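# Datenblatt: Teilbestand „Trommel und Tablett“ im Korpus Prustix

Der Korpus Prustix dient der Untersuchung, welche Aufräum- und Handreichungsaufgaben des Haushalts ein Greifarm ohne Eingriff ausführen kann. Der vorliegende Teilbestand enthält 67 Episoden und wurde im August am Standort Clustcombe erstellt.

## Aufgabenstellung

Ein schlanker Gegenstand ist aufzunehmen, zu führen und an einem festgelegten Ort abzulegen. Die Instruktionen liegen in deutscher Sprache vor.

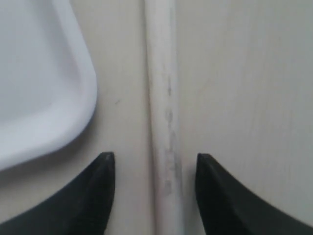 Für die Bewertung der Haushaltstauglichkeit ist die Wahrnehmung heller Gegenstände auf hellem Grund von besonderem Interesse. In der Nahsicht unterscheidet sich der Rand des weißen Tabletts nur durch einen leichten Helligkeitssprung und einen schwachen Schatten von der cremefarbenen Fläche. Verschmutzungen wie die grauen Spuren in der Fuge wurden nicht retuschiert – Arbeitsflächen in Wohnungen weisen sie ebenfalls auf.

## Bewertung

Jede Episode wird in 7 Phasen gegliedert und einzeln annotiert. Als gelungen gilt eine Episode nur, wenn sämtliche Phasen ohne Korrektur durchlaufen wurden. Das Greifen wird getrennt vom Ablegen gewertet.

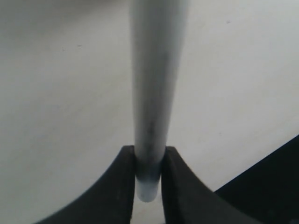

*Abb. 2: Heller, zylindrischer Stab zwischen den beiden schwarzen Greiferfingern, Handgelenkkamera.*

Der Schwellenwert für die Einstufung „alltagstauglich“ liegt bei 70 Prozent gelungener Episoden. Im Teilbestand wird er für das Greifen erreicht, für den vollständigen Ablauf hingegen nicht. Eine Übertragung auf Tätigkeiten wie das Einräumen von Besteck ist daher nicht zulässig.

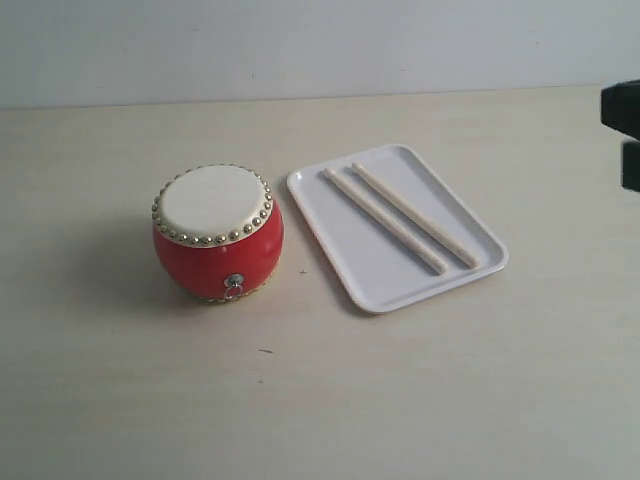
*Abb. 3: Rote Trommel und weißes Tablett mit zwei Trommelstöcken.*

## Einschränkungen

- Nur ein Standort und eine Greiferbauart
- Keine Personen im Arbeitsbereich
- Kraftmesswerte fehlen

## Zugang

Die Annotationen folgen dem Schema Chamoun. Rückfragen sind unter der Kennung 888 an die Datenstelle Rarnton zu richten.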